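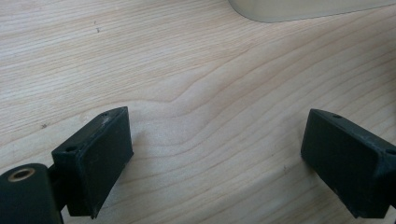
Can a robot learn to pick things up from recordings made with a gripper that a person carries around by hand?

Sometimes, and less often than the field likes to claim. In the Dodalau tests, a robot arm trained only on hand-held recordings finished 430 of 1,137 scored attempts at tabletop pick-and-place.

TRURNACH, March 4, 2018 - The Altus manipulation group at Trurnach today released the results of Dodalau, a study of how much a robot arm can learn from people working with a hand-held gripper. The group is publishing the failed attempts along with the successful ones and advises readers to start with the failures.

The idea behind hand-held recording is simple. A person squeezes a two-finger gripper with a camera mounted on it, does a chore, and the video becomes training material for an arm with the same fingers. It is cheap and quick. It has also been oversold, in the view of the people who ran this study.

"We kept reading that this method carries over to the arm with almost no loss," said Kamlesh Shakya, who led the work. "We lost plenty. A person's wrist does things our arm can't do, and the video doesn't tell you which of those things mattered."

The group collected 1,284 recordings of tabletop work. Training used the Mishra method, which predicts the next short stretch of gripper motion from the camera view. The arm was then scored on tasks it had seen in training, with the objects moved to new spots.

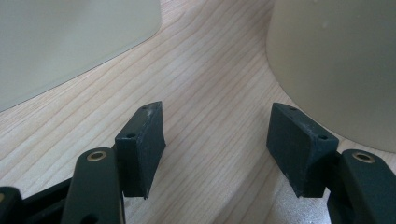
The open gripper over a light wooden surface, with no object held between its finger pads.

Most failures came before contact. The arm would reach toward an object, stop short and close its fingers on air. Adding 20 recordings of slow, deliberate approaches to the training set made no difference the group was willing to put its name to.

Shakya also warned against reading the score as a grade for the method as a whole. All the testing was done on one arm in one room. "If somebody gets a much better number next month, I'd ask what they threw out," Shakya said. "We'd ask the same thing about our own number."

The release does not include a claim that the system is ready for homes, kitchens or warehouses. Altus has no product plans tied to Dodalau.

A second round of testing begins in April, using the same recordings and a different arm. Results will be posted whether or not they improve. The recordings, scoring sheets and training settings can be requested from the Altus manipulation group in Trurnach.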